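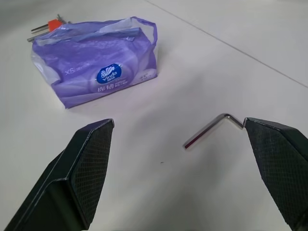 The hex key on the white tabletop, with the join running behind it.

Perstead extending table, white. Three stars, and I went back and forth over the third.

I paid 417 for this, which is a lot for something that arrives in two boxes with a single hex key. The shop page describes it as "a seamless work surface for busy rooms". It has a seam. There is a thin grey line where the two panels meet, and it is there whether you have pulled the ends together as hard as you can or not. I have tried. Grorholm, who sell it, told me this was within tolerance and sent me a link to the care leaflet, which I already had.

To be fair, the line is straight and I can't feel a step when I run a fingernail over it. What I can do is see it from the doorway. If you want white because you want one clean sheet of white, look at it in a showroom first. Crumbs find the join too, and flour is worse. A dry toothbrush gets most of it out.

The surface itself is better than I expected. Smooth, easy to wipe, and so far a mug of tea left overnight has not marked it. It does show a soft shadow under everything you put down, so small things are easy to find, and after years of losing screws on a dark oak table I count that as a real point in its favour. I have had it since February, so ask me again about scratches later.

Now the key. The one I ended up using is shiny, L-shaped and a perfectly decent bit of metal. My quarrel is with the instructions, which tell you to do the whole job with it. There are 12 bolts under the top and four of them sit so close to the side rail that the long arm fouls the wood, so you have to use the short end in the socket, then the long end, then swap again, a sixth of a turn at a time. The leaflet says to allow 67 minutes. Who timed that? It took me from after lunch until nearly six, and I have put furniture together before.

Siiri Huttunen had the same table and warned me to leave every bolt slack until all of them are started. The leaflet puts this in step nine, after it has told you to tighten things in step five. I followed Siiri. If you follow the leaflet you will be undoing the legs on that side.

A ball-end key is worth having if you own one. I borrowed one from Kristaps Kütt on the Monday to nip everything up again, as two bolts had worked loose, and it did the awkward four in a few minutes. I don't see why a table at this price can't come with one.

Extending it is fine. It takes a firm pull and the runners are a bit stiff on the left. The listing claims you can do it with one hand. I can't.

I also looked at the Barrientos, which was 100 cheaper and has a fixed top with no join at all. If you don't need the extra length I would buy that and spend the difference on chairs. We do need the length, twice a month at least, so the Perstead stays.

Would I buy it again? In a sale, possibly. At full price, no.

Delivery was on time. One box corner was crushed but nothing inside was damaged.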